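Search this notebook
Enter keywords

2020-09-22

Sututari tray, second version. Glued up the mitred corners this morning with Tulex, band clamp only, no cauls. Three corners closed fully. The fourth shows a gap on the inside face, so the shooting board is probably out again. Rok Dimitriou to check the fence against the good square before any more ends are trimmed.

Base panel is 7 mm ply, left unglued in the groove. Grain direction marked in pencil on the underside.

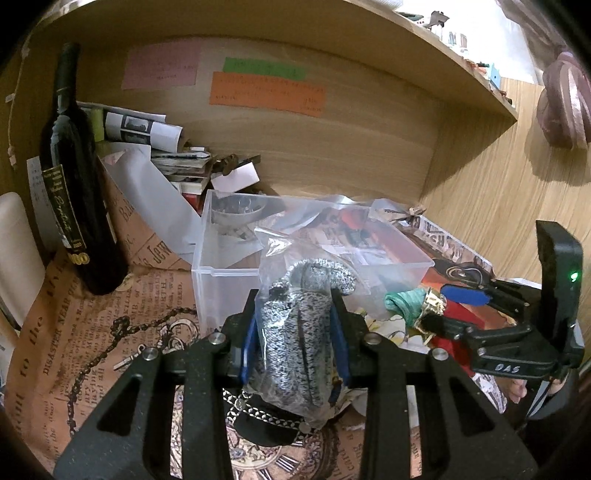

Lining is still undecided. Jacinto Aguirre wants felt; I would prefer something with a bit of stretch that can be pulled over card and tucked under at the edges. A speckled black-and-white knit, like the knitted-looking grey piece folded in the clear bag, would hide glue marks better than plain felt. The seam would have to sit along a long edge – otherwise it will show as a ridge under anything flat. Test on a card offcut first, 19 mm turnover, spray adhesive on the card side only.

Finish: two coats of Kellivis wax on the outside, none in the groove or on the inner faces until the lining is settled.

To do: cut splines for the corners, 9 including spares. Return the band clamp to Acheampong.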